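Home | Boards | Local Matters | Search | Log in

3 min read

Imlow lakeside plan: parking and the north path

**heronwatcher**
The plan for the north side of Imlow Lake is open for comment until the end of November. It has 64 parking spaces, a hard path from the road to the old pump house, and new bins and seats along the water. The drawings are in the library and at the Canpolat Street office. I went in to look and would like to know what other people think before I send my form.

**pumphouse_lane**
I am against the parking. The lane is one car wide past the bridge and it already backs up in summer. More spaces will bring more cars down it. The path is fine.

**mbk_64**
The cars come anyway. They park on the verge and block the gate. I would sooner have them in a marked lot.

**pumphouse_lane**
Then put the lot at the top by the Vavia store and let people walk down. It is 900 yards.

**mbk_64**
My mother can't walk 900 yards. A lot of the people who would use a flat path can't.

**heronwatcher**
The plan does say 6 of the spaces are for disabled drivers. It doesn't say how wide the path is. I asked at the desk and they said that would come later.

**grurum_road**
It should come now. A path with no width on it could be anything. The one at Grurum was built too narrow for two strollers to pass and it floods at the low end every spring.

I put that on my form. I also asked who empties the bins, as the plan has no yearly cost for it. 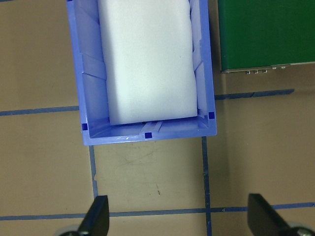
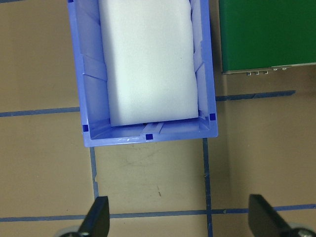

Replies, page 2

**oldferry**
I read the back pages of the plan. Upkeep is listed as one line, shared with the ball field, so you can't tell what the lake gets. Worth asking about.

**pumphouse_lane**
I will add it to mine. I still say no to the lot where it is drawn.

**mbk_64**
Would you take a smaller one? Disabled spaces and a drop-off at the bottom, the rest up by the store.

**pumphouse_lane**
Yes, I could live with that. They would need a turning space so cars don't reverse up the lane.

**grurum_road**
I don't agree. If you split it, people will drive to the bottom first, find it full and turn back. That is twice the traffic.

**heronwatcher**
I'll put both on my form. The Canpolat Street office takes them until 3 in the afternoon, and there is a box by the door after that.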